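Updated Oct 17, 2001

# The Lokden Pillow Insert

We've been making the Lokden for long enough now that people write to us about it the way they'd write about an old dog, and we love every one of those letters. So this page has grown. If you just want the sizes and washing notes, skip down. If you want to know far too much about what goes inside a pillow, keep reading!

The Lokden is a plain rectangular insert, sewn shut, filled with carded wool and covered in undyed cotton. It's meant for chairs and benches and the small of your back, though plenty of customers sleep on theirs. It comes with no zipper, no piping and no buttons. You put your own cover on it, or you leave it bare.

## The fill

Wool is a wonderful thing to stuff a pillow with. It springs back, it stays cool in summer, and it doesn't crackle in your ear. The trouble is that raw batting clumps if you simply push it into a bag, so we layer it. Each Lokden has 4 layers of batting, turned so the fibers of one run across the fibers of the next, and then the whole stack is rolled and eased into the shell by hand. Ehab Ait Brahim worked out the rolling method at our bench and he still does the first roll of every batch himself, mostly to make sure the wool is behaving. Some weeks it doesn't. Damp weather makes it heavy and a little sulky, and on those days we cut shells and leave the stuffing alone.

We get our wool from Cherkaoui, who wash it in plain soap and leave a trace of lanolin in. You may notice a faint barnyard smell when you open the bag. It fades after a few days near an open window (a couple of people have asked us to bottle it, and we're not going to).

## The shell

The cotton is a tight plain weave at 135 grams per square meter. We tried a lighter one for a while and the wool worked its way through, leaving little hairs on everybody's sweaters. We tried a heavier one too, and it felt like leaning on a tent. The current cloth comes from Stastunwood and we are very, very happy with it. It starts out a bit stiff and gets softer with handling.

Seams are double stitched. The closing seam is done by hand along one short side with a doubled thread, and if you ever want to open the pillow to take some wool out, that's the side to pick at. Go slowly and save the thread. 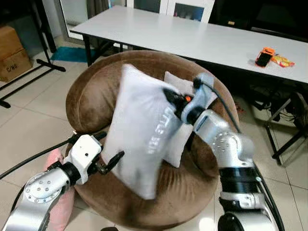
*White rectangular pillow on a round brown upholstered chair.*

Round seats are a funny case, and we get asked about them a lot. A rectangular pillow won't fill a round chair and it isn't supposed to. Let it lean. Tipped back at an angle it gives your lower back something to settle into, and you can swing it sideways under an elbow when you're reading. If you'd like something that covers the whole seat, look at the Asivby, our flat round pad, which has the same wool packed a good deal thinner. Some people use both together and tell us it's lovely. I have a Lokden alone on my own chair at home and the cat has it most of the time.

## Firmness

There are 2 fills to choose from:

- **Standard** — holds 400 grams of wool. Soft at the corners, with a bit of push in the middle. Start with this one if you're unsure.
- **Full** — noticeably firmer and taller. Good for deep benches and for anyone who likes to sit up straight. It will settle over the first winter, so don't judge it on day one.

We can also do a custom fill. Write us a note with the order and tell us what you're sitting on and what bothers you about it. "Lumpy on the left" is a perfectly useful description.

## Care

Air it outdoors on a dry day, in the shade. Give it a good shake and a few slaps on each side, then let it rest flat for an hour before you bring it in.

Spot clean with cool water and a drop of mild soap. Please don't put it in the washing machine, even on the wool setting! The batting will felt into a board and we can't rescue it. Sponge off small spills quickly, press with a towel, and turn the pillow now and then while it dries.

Covers are another matter. Wash those as often as you like, following whatever the cloth asks for. We suggest a cover slightly smaller than the insert, which keeps the corners plump.

## Refills and repairs

Send any Lokden back to us, however old, and we'll open it, fluff or replace the wool, and sew it up again for the cost of materials and postage. Tuck a slip with your name inside the parcel. Repairs slow down in December when the bench is covered in new orders, so if yours can wait until the new year, we'd be grateful.

Loose wool for topping up at home is sold by the bag. One bag will revive a tired Standard, with a handful left over for pincushions.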